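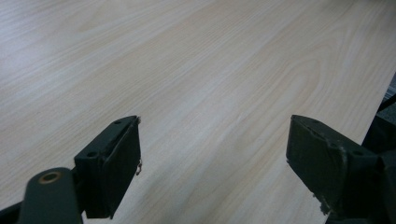

Pale wooden top, grain running on the diagonal.

6 June 2022 – finish trials, oil and soap

Carried on with the recipe Yamila left in the folder. Soap solution first: 36 g flakes in hot water, left to stand until it set to a thin jelly. It separated slightly at the top, so I stirred it again before use. Offcuts from the Kombo shelves, sanded to 200, wiped down, one coat each.

Strip A: soap only. Raised the grain a lot. Will need a light rub back before the second coat.
Strip B: Binar oil, thin coat, wiped off after 3 minutes. Went yellower than I'd like.
Strip C: oil, then soap. Too early to say.
Strip D: left bare for comparison.

Ravindran thinks the yellowing in B will get worse with daylight. He has a piece from December on the office windowsill and it is a good deal darker than its other half, which was kept in a drawer. I have put half of each strip under card so we can check.

Note for Damián – the soap bucket is the one with the blue lid. Don't use it for glue water again. 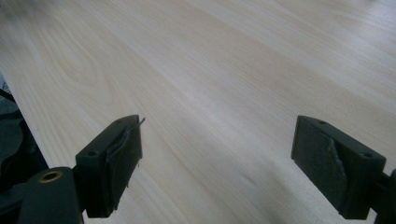 Costs and orders

Tatano invoice came to 2,138, which includes the two lots of boards we sent back. Rosemarie has written to them about a credit. Hold off paying until she hears.

Drindeck can't supply the finer pads before next month. Used the old grey ones today and they shed, so I had to go over strip A with a tack cloth. Domingo may have a box left in the van, ask him.

Still to do: second coat on A and C, label the backs, ring marks test with a wet glass on all of them.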